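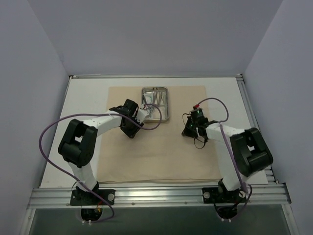

February 2025

Up at five again. Third night of it. Coffee, toast, the end of the jam, then straight to the table because if I don't write this down before the phone starts I won't.

So -- the choir trip. It's on. Mimoza Vidmar called last night, late, I was already in pajamas, and said the hall in June is ours if we get the deposit in. 500 for the two nights. I said yes before I asked anybody. Now I have to tell the altos.

Rehearsal was a mess and also kind of great? The slow piece fell apart at the same spot, page 14, where the basses come in early every single time. Bujar swears the edition has it wrong. He brought his old copy to prove it and it was the same edition. He laughed pretty hard so it was fine. Then we ran it again and something clicked, the whole last page just sat there in the air, and people didn't want to put their folders down. I drove home with the radio off.

Things to do before I forget
deposit (Mimoza, by email NOT text)
ask Bujar about the bus
black folders, we're four short
find out who can't do stairs
cough drops, the good ones

The bus is the real problem. Quote from Plenico came in at 133 a head which is silly for a bus with no bathroom. Bujar Nikolovski says he knows a guy at Popescu, who does school trips and has a coach sitting idle most of June. Bujar always knows a guy. The last guy was the one with the piano that wouldn't go through the door. Still, I'll call. Or he'll call, better if he calls.

Lunch was soup, standing up. Mom phoned in the middle. She wants to know if the program is going to be "all that Latin." Told her half. She says she'll come for the other half. She sounded good though, better than Sunday dinner good -- stronger voice, complaining about her neighbor's hedge, which I take as a healthy sign. She's taking the new pills with food now like they told her. Must remeber to pick up her reading glasses from the repair place, they close at five and I keep getting there at ten past.

Did not do the taxes. Looked at the taxes. Moved the taxes to the other chair.

Walked in the afternoon, the long way, past the school and down to the creek. Ice along the edges still but the middle running. Two kids throwing gravel at the ice to hear it sing. I stood there like a lunatic and listened to it. It goes up at the end, a sort of pyoo, almost a fourth. Tried to hum it all the way home and lost it by the mailbox.
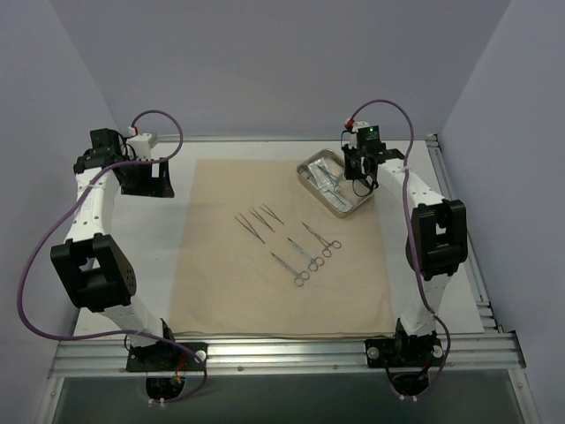 Tweezers on the beige cloth.

Evening now. Two emails from Mimoza and one from Gala, the people who do the printed programs. They need the text by the end of the month and they need it final, not "final" like last year. Minimum run is 200. We will not sell 200. We'll be using the backs for shopping lists until I die. But the paper is so nice, that creamy heavy one, and the price is the same as it was, so ok, 200.

I still don't have a title for the concert. List so far is bad. Songs for a Long Evening (sounds like a warning). Light in June (sounds like a yogurt). Bujar wants Revier, after the little German song in the second half, and I've gone from hating it to not minding it. It's short. It'd look good on the poster. Half the audience will think it's river spelled wrong and there IS a river in three of the pieces so maybe that's fine.

Also need to think about solos and I'm putting it off. There's one that should go to somebody new. I know exactly who, she's got that plain straight voice with no wobble in it, and she'll say no the first time. And the person who has always had it is going to be hurt, whatever way I say it. I practiced saying it in the car. Came out awful. Practiced again, came out worse, sort of like firing a person from a bakery. Maybe a letter. No, a letter is cowardly. Coffee, then. Her favorite place, I pay.

Wrote to Mimoza, deposit goes tomorow morning. There. Done one thing.

Throat a bit scratchy. Not getting sick, don't have time. Tea with the ginger in it, and the last of the honey, which has gone solid so I had to stand the jar in a pan of hot water and wait. Sang the alto line of page 14 while I waited. It's a good line. They never get the tune, altos, and then once in an hour they get four bars like that.

Bed. Glasses before five tomorrow -- BEFORE five. And call about the folders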